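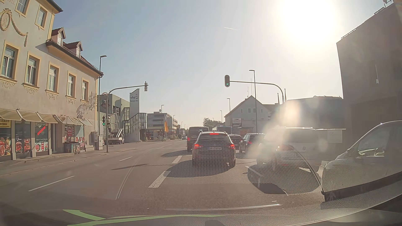

Vol. 22, No. 11

Storefront awnings and the summer cooling load

May 31, 2026
By the Burnton Building Energy Newsletter staff

Print this page | E-mail this article

Owners of ground-floor retail space often ask whether a fixed or retractable awning is worth keeping once the glass behind it has been replaced. The answer depends mostly on which way the glass faces and when the shop is open.

Direct sun through a clear double-glazed window is the largest single heat gain in most small shops on a summer afternoon. Interior blinds stop the glare, but by then the radiation has already passed through the glass, and much of it stays in the room as heat. An exterior awning intercepts it first. On south-facing glass a short projection is enough at midday, when the sun is high. West-facing glass needs a deeper drop, and even then the last two hours before closing are hard to cover.

The Tellari test unit, a shop on the Mofokeng block with west-facing display windows, was metered last summer with the awnings extended and then with them retracted. Over the season, cooling used 2681 kilowatt-hours. On comparable clear days the difference between the two conditions was 11 percent. The result applies to light-colored fabric with open sides. Closed side panels trap warm air against the wall and were not tested.
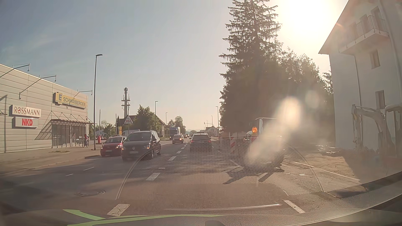
A reader in the Clistum district objects that the figure ignores winter, when the same awning, left out, blocks heat the shop could use. The point is correct. Fixed awnings should be sized for the summer sun angle only, and retractable ones should be rolled in for the heating season. The test unit's heating use was not metered, so no annual figure can be given.

Fabric condition also matters. Dark streaks along the front bar usually mean the slope is too shallow to drain. Brackets should be checked for movement at the wall anchors before the awning is first extended, and older masonry needs a pull test if the original anchors are being reused.

The full data set, 244 daily records with outdoor temperature and door-open time, will be sent to subscribers with the June issue. Requests for the metering layout can be made by replying to this newsletter.

Print this page | E-mail this article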